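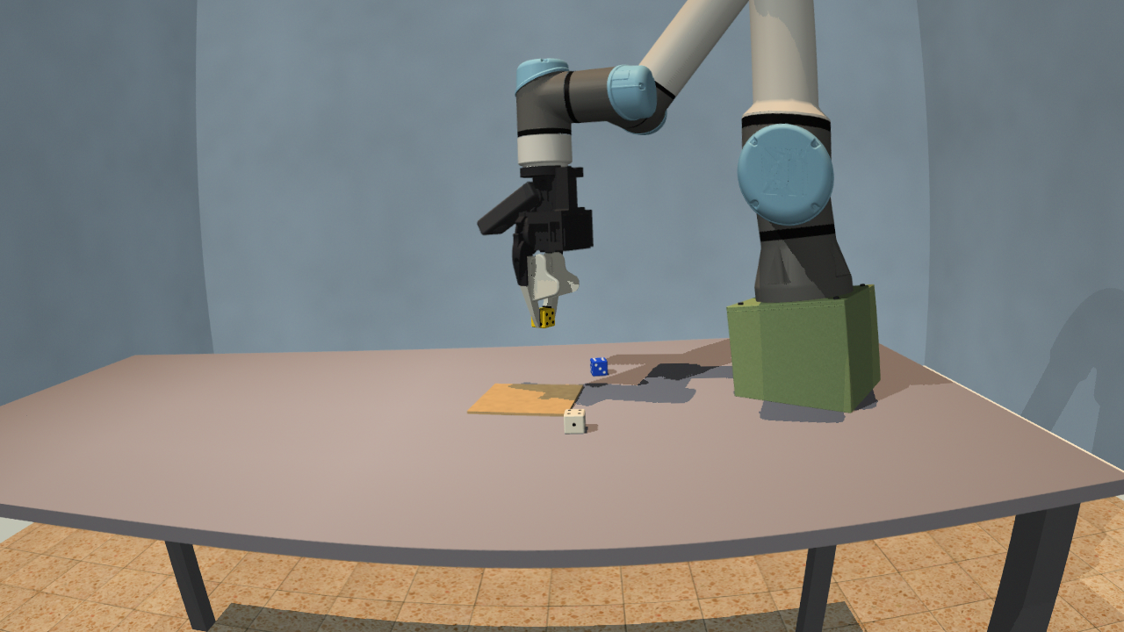 Dice task in sim, yellow one in the gripper, blue and white still on the table.

Last updated 3 September 2023

Search notebook Go

OK, rules for the dice task, attempt number 2 at writing them down, because the Owino folks asked what we count as a success and I gave them two different answers in one call (sorry!). From now on the Villen runs and the Iler runs get scored the same way or we don't put them in the same table.

Start state first. Dice get random positions off the board, seed goes in the log, and no rerolling a layout just because it looks nasty. I did that twice on Friday and had to throw out the whole batch of 22. Lesson learned.

A lift only counts as a lift when the die is held clear of the table for 30 sim steps. Grazing it and getting a lucky bounce is a miss, even if the reward says otherwise – and the reward does say otherwise, see the Flandbridge notes. I still want to fix that before November.
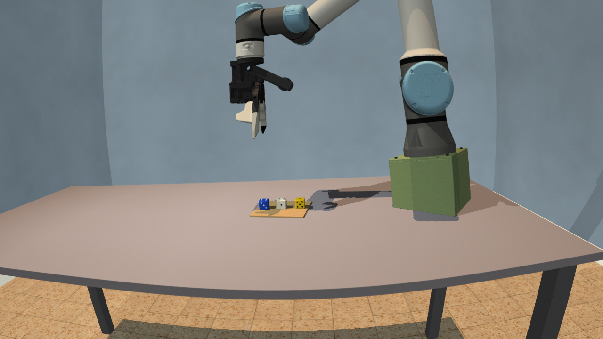 End state: all three dice on the board, in a row, with a gap between neighbors, fingers open and the arm up away from everything. Color order is free for now. Then we let physics run another 300 steps with no commands and check the poses again. If a die has slid or tipped in that time, it's a fail and gets logged as a fail, with the reason typed in by hand (please, real words, "weird" doesn't help me in two weeks).

Speed caps stay at the same numbers we'd use on the real cell. I know it's sim and it can't hurt anybody, but every time we loosen them "just for training" the policy learns to fling its wrist around and then we're stuck with it.

Still open: do we count a regrasp against the run? I lean no. Also the joint limit file in the Iler branch is older than ours, need to diff them before the next batch goes out.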